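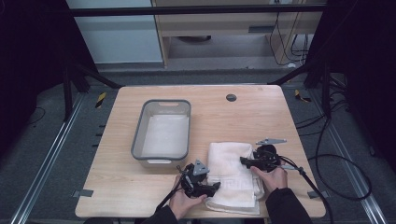

Towels going stiff and gray after a year, what are you all doing?

Posted in Laundry and Linens

trimbridge_tenant
We bought a set of white cotton bath towels when we moved in and they have gone from soft to something like a doormat. They still look white if you hold them away from the window, but next to a sheet of paper they are gray. Top loader, warm wash, regular liquid detergent, softener in the rinse. The water here in Trimbridge is hard. I get white crust on the kettle within a week of cleaning it. Is this fixable or do I buy new ones and treat them differently from the start?

Marl46
Stop the softener first. It coats the loops and the towel can't take up water properly. Then run them twice on hot with no detergent at all. If you see suds in the first wash, that's old detergent coming out.

yusri_s
Agree on the softener. I did linens for a guesthouse for 20 years and we never used it on anything that touched skin after a shower. Use less detergent than the cap says. Most people fill to the top line for a half load and then wonder why it won't rinse.

With hard water, though, cutting the detergent alone won't do it. You need a water conditioner in the wash or the minerals stay in the cotton. We used one called Nallerance, a powder, one scoop per load.

trimbridge_tenant
Thanks. I ran two hot washes last night. Plenty of suds in the first one, which surprised me. The towels are a bit better but still scratchy along the borders.

Hemline
The borders will always be scratchier. That's a flat weave with no loops, and on the fancy ones with a pattern woven in it shrinks at a different rate from the rest. That is why the ends go wavy. Pull them straight while they're damp.

Iason Lazaridis
I'd skip the powder and use vinegar. A cup in the rinse, every load. Costs next to nothing and you can get it anywhere.

yusri_s
Not every load. Vinegar is hard on the rubber seals and hoses if you use it all the time. Once in a while is fine.

Iason Lazaridis
I've been doing it every load on the same Rilik front loader since my daughter was in grade school and she's in college now. Same door seal. I hear this about seals constantly and have yet to see one that failed from it.

yusri_s
One machine is one machine. We replaced seals on 2 of ours and the repair guy asked about vinegar before he even opened the door. Yours may have a different rubber. I wouldn't tell a renter to do it to the landlord's washer.

trimbridge_tenant
It is the landlord's washer, so I'll go easy on it.

Marl46
How are you drying them? Line-dried towels in hard water come out like boards no matter what you wash them with. Ten minutes in the dryer, then the line. Or the other way around, line first and then ten minutes to finish.

trimbridge_tenant
Rack in the spare room. There's a dryer in the basement but it's coin operated and it's slow.

Hemline
Then shake them hard before you hang them. Hold two corners and snap it, then turn it and snap from the other end. It lifts the loops. My mother did this on the back porch and you could hear it down the street. It does make a difference, maybe not as much as a dryer.

pelican_row
Going against the grain here, but I like a rough towel. It dries you faster. I have some old Begum ones that are practically sandpaper and I wouldn't trade them.

Marl46
Rough and clean is one thing. Rough from soap buildup is another, and it starts to smell as soon as it gets damp.

pelican_row
Fair. Mine don't smell.

quietcotton
Question for the people who know about weights. I'm looking at a set listed at 476 grams per square meter and another that's a good deal heavier for almost the same price. Is heavier better?

yusri_s
Depends on how you dry. Without a dryer I'd take the 476. The heavy ones feel nice in the store, but they'll take all day on a rack and in winter they may not get fully dry before you need them again. Guests liked the heavy ones. We went back to medium because they were holding up the whole laundry room.

Hemline
Same here. Also think about where you keep them. Thick towels folded in thirds didn't fit on my linen closet shelves, and I ended up rolling them, which looks fine but they unroll whenever you pull one out.

Iason Lazaridis
Fold in half lengthwise, then in half again, then thirds. Folded edge facing out. Fits any shelf I've had.

Hemline
Yes, unless the shelf is shallow, which mine are. I fold lengthwise in thirds and then in half. It hides the side hems too.

Iason Lazaridis
Thirds lengthwise puts a crease right through the border and it never comes out.

Hemline
It's a towel. I can live with a crease.

trimbridge_tenant
Update. I ordered the powder and did a load with it on Tuesday, half the detergent I used to use, no softener. Snapped them and hung them on the rack. They're noticeably softer. Still gray. Does anything bring the white back short of bleach?

yusri_s
Oxygen bleach, the powdered kind. Soak overnight in the hottest water the care label allows, then wash as normal. You may need to do it more than once. Chlorine bleach will weaken the cotton and some whites turn yellow from it.

Marl46
Seconding the soak. I use the bathtub. Wash them separately from anything colored from now on, even light colors. That is where a lot of the gray comes from.

trimbridge_tenant
I have been washing them with my work socks, so that may be part of it. I'll do the soak this weekend and post how they come out.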